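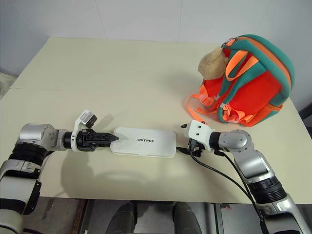

White case and the orange-red backpack on the table

Packing list thread: hard case inside a daypack, yes or no?

drovo_dan80
I keep my chargers and cables in a small white plastic case and carry it in the backpack. My old bag was an Areo and the case fit flat against the back panel. In this one I can't decide if it should go in first or last. What do you all do?

Stirnidmont
First, at the bottom. Hard things low, soft things on top. I have done it that way since January and nothing has cracked.

imai_598
Disagree. If it's at the bottom you have to empty the whole bag to get a charger. Mine goes in last, right under the zipper.

Stirnidmont
Then it pokes you in the neck when the bag is full.

imai_598
Mine doesn't. Depends on the bag, I guess.

pocketlint
Skip the case. I use a zip pouch and it weighs next to nothing. My cables and two chargers come to nearly 700 grams and I don't want to add a box on top of that.

drovo_dan80
I had a pouch before. A plug bent in it, so I'd like to keep the case. Bright bag is staying too, I can find it on a luggage rack.

imai_598
Try it upright along the side, with a sweater next to it. You can reach it and it won't slide.

Stirnidmont
It will slide once you take the sweater out.

drovo_dan80
Tried it upright tonight with a rolled towel. It stays put and the zipper closes. I'll use it that way on the train and post back.

pocketlint
Still say pouch.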